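Table Clearing and Sorting in a Shared Kitchen
Hallby Course Project, Final Report, Section 3

3.1 Purpose
The project examined how the order of work affects the time needed to clear a shared table. The study was carried out in the Pollock kitchen during June and covered 66 clearing sessions.

3.2 Method
Each session began with dishes, fruit and cleaning items spread over a single tabletop. Two orders were compared: food first, and dishes first. A shallow tray remained at the back of the table in both cases. Times were recorded in seconds on the Passide log sheet, and any session longer than 418 seconds was entered as incomplete.

3.3 Results
Eight sessions were incomplete — all of them in the dishes-first group. Small round items, grapes in particular, took the longest to gather.

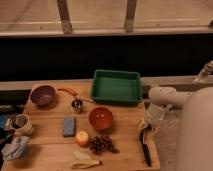
Figure 3. Tabletop with bowls, metal cup, sponge, fruit and green tray.

3.4 Limitations
Only one table was used. A further study should include tables of different heights and a second tray.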